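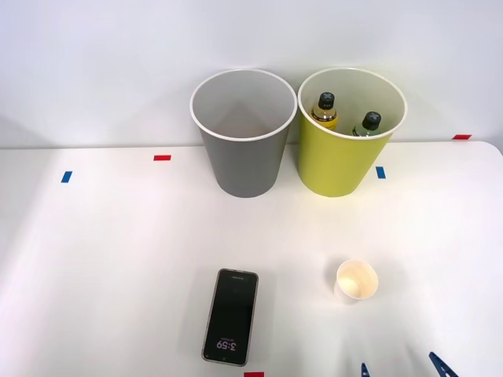

Brastum Tabletop Sorting Kit — Pre-Trial Inspection Checklist
Supplier: Umier
Site: Clultora, packing bench
Date: Saturday, May 10, 2025
Status: trial unit, not yet purchased

1. Work surface
Table clean and level: PASS
Tape markers stuck down flat: PASS
Comment: Red and blue strips both in use. The manual doesn't say which color means what. Ask Umier for a key.
Glare on surface: NOTE
Comment: Soft glare in the center of the table from the overhead light. Recheck with the blinds closed.

2. Bins
Gray and yellow-green bins upright, no cracks at rim: PASS
Spacing between bins: NOTE
Comment: They are nearly touching. Fagundes, our current supplier, keeps a hand's width between containers. Check the clearance in the Brastum manual before the first run.
Contents: NOTE
Comment: Two bottles in the yellow-green bin, gray bin empty. Caps on both. Confirm they are tight before any lift.

3. Loose items
Phone face-up on the table, left of the paper cup: HOLD
Comment: If it is a test item, add it to the item list. If not, remove it before power-up.
Paper cup: PASS
Comment: On the item list. Light enough to tip over if a finger brushes it, so start at the lowest speed setting.

4. Gripper
Fingers secure, no play by hand: PASS
Emergency stop pressed and reset, 2 tries: PASS
Stop label readable from operator side: FAIL
Comment: Print is too small. Replacement label requested.

5. Paperwork
Serial plate matches delivery note: PASS
Quote on file, $1,198 for the service plan: PASS
Comment: The quote covers 5 visits — travel is extra. Plan would start in August.

Result: do not run until the HOLD and FAIL items are cleared.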